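So the left arm died on me again. Not died died. It stopped, sulked, and then did the one thing I was told it would never do, which is move when I thought it was stopped. Nobody hurt. Writing it down quick before I forget the order of things, and because two people already asked me and I gave them two slightly different versions.

Background for the three of you who don't get this from me at lunch. Two arms over one table, a box in between, arms take foam and bits out of the box, put them on the cloth, put them back. Over and over. The job runs under Cellix, which is the thing that hands both arms their moves and keeps them from being in the same place at once. Allolent is the safety layer underneath. It watches joint loads and is supposed to hold everything if something looks off. Two pieces of software from two sets of people, and me in the middle with a laptop.

15th July, a bit after lunch. Left arm goes in for the far foam block. Load on joint four climbs, faster than it should for foam. Fault 422. The arm holds, right arm holds, all good, exactly what you want. I had seen 422 before, back in June, and that time it was a cable pulled tight. So I assumed cable. That was mistake number one and it's mine.

What I should of done: hit the stop, walk over, look. What I did: cleared the fault from the laptop and asked for a slow retract, straight up.

It didn't retract. It sat there for long enough that I decided the command had been dropped. I got up, walked over and put my hand near the box to see what it was caught on. Not in the box. Near it. And then it went. Up and left, at the slow speed thank god, dragging one side of the box with it and letting go after a few inches. My hand was maybe a foot away. I said a word.

Greer Matheson was on the other side of the room and hit the big red button before I'd even finished the word. I owe her a coffee. Probably lunch.

Then the boring part, which took the rest of the afternoon. Logs.

Turns out the retract was never dropped. It was queued. When you clear a 422 from the laptop, Allolent lets go of its hold, but Cellix doesn't know that until the next time it checks in, and if the other arm is still marked as busy then the check-in waits on that arm. The right arm was still marked busy because it had been halfway through opening its fingers when everything froze. So: my command sits in line, nothing moves, screen says IDLE. Idle! Then the right arm finishes its little finger move, gets marked free, and the left arm happily does what I asked for, long after I stopped expecting it.

I counted 126 entries in the log between me pressing retract and the arm moving. Most of them are just the two programs saying hello to each other. Not one of them is a line a normal person would read as "hey, there is still a move waiting".

As for what it was caught on, I think the box. The cardboard is chewed up along the top edges, strips of paper coming off the corners, and the path into the far end goes right over the left wall. My best guess is the tip went a little low, caught a ragged edge and leaned on it. I can't prove that. The load curve fits, and it doesn't fit a cable, I checked against the one from June and that one climbs way slower.

Laing makes the arms, and I did write to them. Got a polite answer back saying the arm behaved correctly, which, fine, it did. It did what it was told at the speed it was told. Cellix people said the queue is working as designed. Allolent people said releasing the hold on a clear is working as designed. Everyone's piece works. I am going to have that printed on a mug.

Set up again the next morning, same table, people in the room, stars on the cloth for the small-parts run. 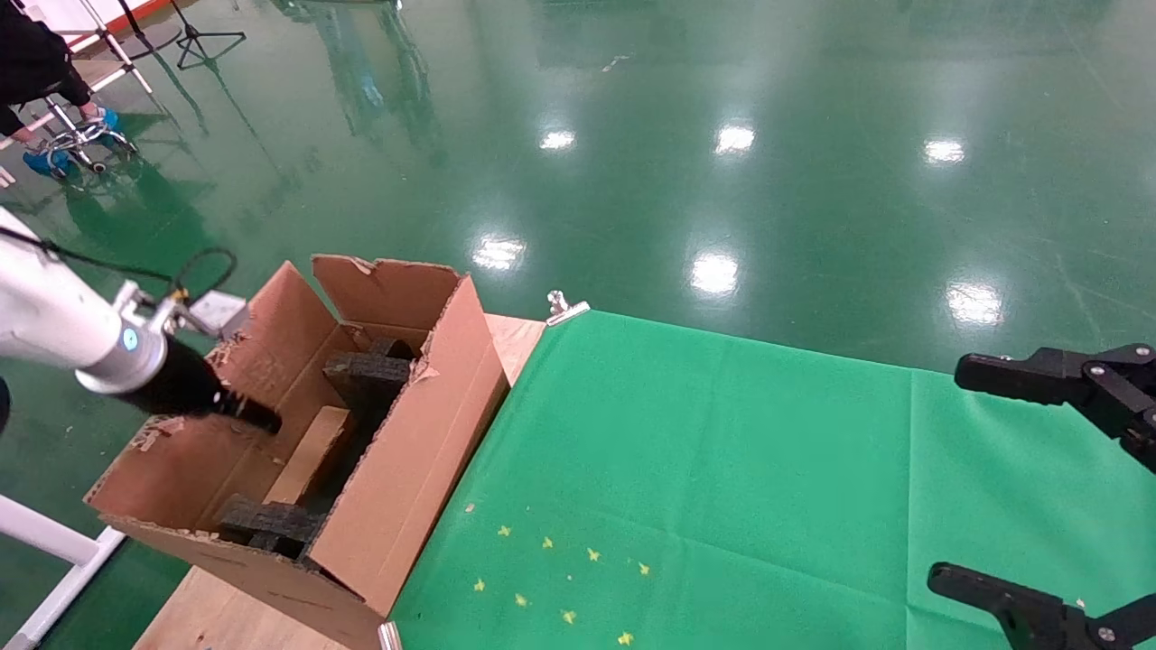
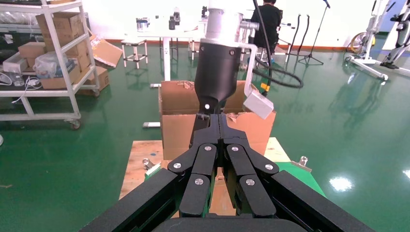 What's changed so far. Clearing a fault from the laptop is off. Gone, took the button out. If you want to clear a fault you walk over to the box on the wall and do it there, with the stop pressed in. Annoying, good. Second, any clear now empties the queue for both arms, so there is nothing left over to surprise anybody. That took 2 lines in our own wrapper and I'm a bit embarassed it wasn't there from the start.

Third thing isn't done. I want the screen to stop saying IDLE when it means WAITING. Those are not the same word. I asked Cellix for it and they put it on a list. Meanwhile I've stuck a bit of tape over that corner of the laptop screen so I can't trust it by accident. Low tech.

Also lowered the load limit going into the box, so it trips sooner. We get more false stops this way. Greer ran the slow test overnight, 2,000 dips over the wall with no foam in the gripper, and it was stopping on pretty much nothing at first, so she nudged the limit back up a hair. Still lower than it was. I'd like it lower again but then we don't get any work done, and somebody will quietly turn it back up, and I'd rather pick the number myself.

New box is the obvious one. I know. I've had that said to me by everyone including my mother. But the other boxes will look like this one too after enough runs, so swapping it only buys time. What I'd like is the entry point moved up and in from the wall. Half written. The path planner doesn't love it near the standing flaps.

Oh and the guys at Drendberg, who run nearly the same setup with different arms, wrote back when I asked if they'd seen it. They had. Twice. They had also decided it was a cable the first time. So if you're on this combo and you get a 422 and the screen says idle, press the stop and then go look. Don't be me.

More when I've got the load plots in a shape other people can read. The axis labels are currently a and b.

Contact | Copyright, all posts mine unless noted | Back to top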